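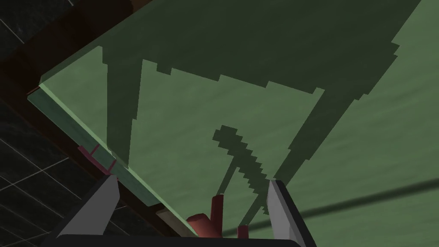
Drawer Pulls in the Simulated Kitchen: Tips for the Wrist Camera
Workshop notes, Clingate kitchen set. Last edited Friday, February 11, 2022

These tips apply to the drawer tasks in the Clingate kitchen and to the Dumis planner with default settings. Most of them carry over to cabinet doors. Check the hinge axis first if you try it.

Overlap is not contact
The tip of a finger can cover the end of a handle in the wrist view while the two are still well apart in depth. The left fingertip and the pink bar line up this way from a steep angle over the counter. Do not close the gripper on a 2D overlap. Read the depth value on the bar next to the fingertip, convert it to the gripper frame, and compare it with the fingertip position from the joint state. If depth is turned off for the run, move the wrist sideways and take a second view before closing.

Mask the fingers first
Both fingers stay in the wrist view for most of an approach. Render the mask from the gripper model at its current opening. A fixed mask drawn by hand works for one opening only. Grow the mask by 9 pixels to catch the edge blend, then run handle detection on what is left.

Fit the bar, ignore the posts
A handle with a slim bar on two posts gives a poor result if all of its pixels go into one line fit. The posts pull the line toward the drawer front. Fit the bar alone, take its direction as the closing reference, and set the fingers across it. Aim for the stretch between the posts. A slight bow in the bar does not matter at this stage.

Shadows with stepped edges
Hard shadows on the counter come out with saw-tooth edges when the shadow map is coarse. An edge detector picks up every step, and a plane fit that splits regions by color will cut one countertop into several pieces. Fixes, in the order to try them:

Segment the top by surface normal and leave color out of it.
Raise the shadow map resolution in the scene file.
Turn shadows off for debugging, then turn them back on before saving any results.

Do not train a detector with shadows off and test it with shadows on.

Color thresholds
A magenta handle on a teal front is easy to pick out by hue. Use this to test the rest of the pipeline and for nothing else. The Heinonen texture pack changes handle and front colors on reset, and a fixed threshold will fail on the first dull handle it meets.

Planning the pull
Take the pull direction from the drawer joint if the task allows it. Otherwise use the normal of the drawer front. When the front is seen nearly edge-on, it has few usable pixels and the normal will be noisy. Estimate the normal from an earlier view and hold it through the approach.

Plan the approach and the pull as separate calls. Dumis returns a path for the approach with full collision checks. For the pull, allow contact between the fingers and the handle only. Allowing contact with the whole cabinet hides real collisions with the counter edge.

Logging
Save the joint state and the wrist image with the same time stamp. Keep the last 300 steps in memory and write them to disk on any failed grasp. Replays with mismatched stamps are not worth keeping.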